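The Long, Slow Death of the Office Kettle

25 March 2019

The kettle at Grewal lasted 16 years, which is longer than most of the people who used it. It was beige once. It had a lid you held down with a fork, and a switch that worked if you spoke to it nicely. Then one morning it was gone, and in its place stood a tap.

The tap cost more than my first car. It gives boiling water at once, chilled water at once, and, if you press the wrong side, a short lecture in blue light about filters. The filters come from Voltiton, every few months, in a box big enough for a dog.

I don't want to be sour about this. The water is hot. The tea is tea. But a kettle took two minutes, and those two minutes were where the work of the place got done. You found out who was leaving. You found out that the Flotis account was in trouble, usually before the Flotis people did. You stood next to a man from payroll whose name you had missed years ago and could no longer ask for, and the pair of you talked about gutters.

With the tap, there is no waiting, so there is no gutter talk. I timed it (I had the time, now). Mug to desk takes 24 seconds.

Management noticed that something had gone quiet and brought in Prodedine, a firm that sells what it calls informal contact. For a fee, they gave us a beanbag area and a sign-up sheet. Around 400 of us were invited to drop in for a casual chat, in slots. I took a slot in July. I sat in a beanbag across from a woman from legal, and we both looked at our knees.

Last month someone on the third floor smuggled in a travel kettle. It holds one mug and a half, and it takes forever. There is a line for it most mornings, and the payroll man is in it. His gutters are no better. 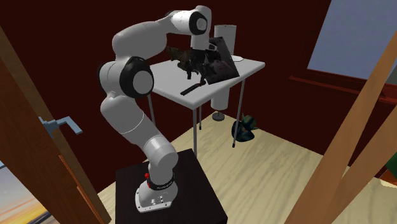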